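Ticket: Exported stills come out darker than the preview
Product: Fuston Viewer, desktop build 51
Status: Open (was closed, reopened by reporter)
Priority: Normal

Original report

Any still saved with File > Export is darker than what the viewer shows on screen. Midtones suffer most. Pale walls go muddy and light gray turns into plain gray. I read the help page on color profiles before writing this, so please don't send me the link again.

Same result on both of my machines, one with a Liang monitor and one with the built-in laptop panel. I don't believe two unrelated displays are wrong in the same direction.

Reply from support

Thanks for your report. This is usually caused by a monitor profile. Please reset the profile to the system default, restart the viewer and export again. We are marking this as solved.

Reporter

Reopened. Reset the profile, restarted, exported, still dark. I also opened the file in Grillia, which ignores monitor profiles completely, and the pixel values themselves are lower. The wall reads 170 in the green channel on a screen grab of the preview and comes out well under that in the export. A monitor can't change numbers in a file.

The render I've been testing with is attached.

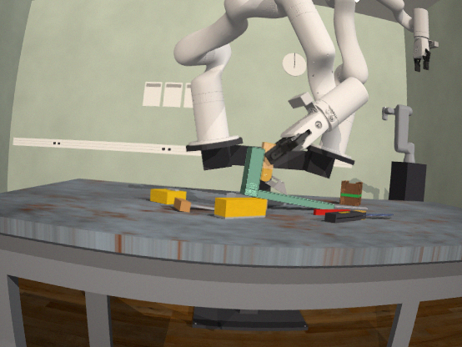 Attachment 1: test render, pale sage-green wall behind two white robot arms, blue-gray tabletop in front.

Use the wall for sampling. The tabletop has rusty brown streaks in it and you'll get a different reading every time you move the cursor.

Reply from support

We have passed this to the export team. In the meantime, could you try turning off hardware acceleration? Some customers have found this helps.

Reporter

Tried it. Export takes longer and is exactly as dark. I'd like to know which customers.

What did change something was the "Match output" box under Preferences > Export. With the box cleared, the numbers agree with the preview. With it ticked they drop. My guess is that gamma is being applied 2 times, once by the renderer and once by the Vorkitz plug-in that writes the PNG. I can't prove that from outside.

Reply from support

The export team confirms "Match output" should be off for PNG. A fix is planned for the September update.

Reporter

It's on by default, so "should be off" isn't much of an answer. The release notes promised an export fix in version 5 as well. Leave this open until I've tested the update myself.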